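# Why We Keep Flowers That Never Die: A Small Study of Artificial Flowers in the Homes and Shops of Flandville

Final project report, Material Culture and Everyday Life
19/05/2023 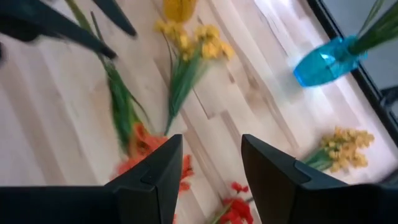
My grandmother kept a bowl of silk roses on top of her television for as long as I can remember, and I suppose this whole project began there, long before I knew that I would one day have to hand in a report for it. I grew up thinking of those roses as part of the furniture, something you lifted up, wiped under, and put back. It was only when we cleared out her apartment and I found that I couldn't bear to let the bowl go that I started to wonder what artificial flowers are for. Put a few of them down on a pale wooden tabletop next to a vase, with nothing else to dress them up, and you can see how much of the work is normally done by the arranging. Flowers lying loose are only items, and it takes somebody's hands and somebody's idea of a nice room to make a bouquet out of them. I wanted to find out who those somebodies were in my own town and what they had to say for themselves.

## What I set out to ask

My first question was much too big (my original proposal had the word "authenticity" in it four times, and I was gently encouraged to cut it back). What I ended up with was this: when people in Flandville choose an artificial flower over a fresh one, what reasons do they give, and do those reasons change depending on where the flower is going to stand?

I settled on three kinds of place. The first was the home, meaning living rooms, hallways and kitchens. The second was the workplace, which for me turned out to mean mostly waiting rooms and front desks. The third was the cemetery on the Harkgate road, which I very nearly left out and am now so glad I didn't, as it gave me the most interesting part of the whole study.

## How I went about it

I handed out a short paper questionnaire at the library, at two garden centers and at Bastos, the home goods shop on the main street, where the staff were kind enough to let me stand by the seasonal aisle through most of December. I got 179 completed forms back, and I am grateful for every one of them, including the one on which the person had answered only the last question and then written me a recipe for keeping cut tulips upright.

After that I did longer interviews with people who had ticked the box saying they would be happy to talk. I used the same list of starting questions each time, but I let people wander, and they did! One conversation that was supposed to last a quarter of an hour went on until the kettle had been filled twice, and we had covered weddings, allergies, two different cats and the price of heating before we got back around to flowers.

I took handwritten notes and typed them up the same evening. I promised everyone that I wouldn't use their names, and I've kept to that all the way through.

## A little background

People have been making flowers out of other materials for a very long time, from paper, silk, wax, beads, feathers and shells. Many of the older ones were luxury goods, made slowly by skilled workers and worn on hats and dresses as often as they were put in vases. The cheap plastic flower came along much later, and I think a good deal of the snobbery I ran into during the interviews goes back to it. Several older people told me that in their parents' houses a plastic flower was considered "a bit much," while a silk one was perfectly respectable. Younger people mostly didn't make this distinction at all. To them it was all "fake," and they used the word quite cheerfully.

## What people told me

At home, the most common reason by far was upkeep. People travel, people forget, people have a north-facing hallway where nothing will grow. On the forms, 44 people wrote some version of "I kill everything" in the comments box, and it was lovely to read them one after another, because you could tell that each person believed they were the only one. Cost came up too, although less often than I expected, and it was usually mentioned as an afterthought.

What I hadn't expected was how many people had flowers they had not chosen themselves. They had been given them, or had carried them home from a wedding table, or, like me, had inherited them. These were the flowers people talked about longest. One woman told me that she thinks hers are ugly and dusts them every week.

Workplaces were a different story. The person I spoke to at Zirero, a small accounting office near the station, said the fresh flowers on their front desk had been stopped over complaints about pollen, and the artificial ones had come in to fill the gap. No one there felt strongly about them. A dentist's receptionist told me that patients touch the petals to check whether they're real, and that the lower ones have to be replaced more often for that reason.

At the cemetery, I had assumed that artificial flowers would be a matter of convenience, and for some families they are, especially those who live far away. But others described changing them with the seasons as carefully as you would change fresh ones, washing the old set at home and storing it in a box until the next year. One man had been using the same yellow set every spring since 2000. He said he would feel strange bringing anything else now.

## What I would do differently

Standing in the seasonal aisle of a shop in December means meeting people who are already in the mood to buy decorations, and I should have spread my visits over more of the year. My questionnaire also used the word "artificial" from the first line, and I found out afterward that a few people had left out their dried flowers and others had included them. I kept all the forms in, but I have tried not to lean on the home figures too heavily.

I also wish I'd asked where the flowers go when people are finished with them. Only a handful of people brought this up on their own, and most of them were a little embarrassed. Artificial flowers are hard to recycle when the stem, leaves and petals are made of different materials, and I think there's a whole second project in that question for someone with more time than I had.

## Thanks

Thank you to everyone who filled in a form, to the staff at Bastos for their patience, and to the families at Harkgate who let a stranger with a notebook sit down beside them. My grandmother's bowl is on my own windowsill now, where the sun is slowly turning the red roses pink.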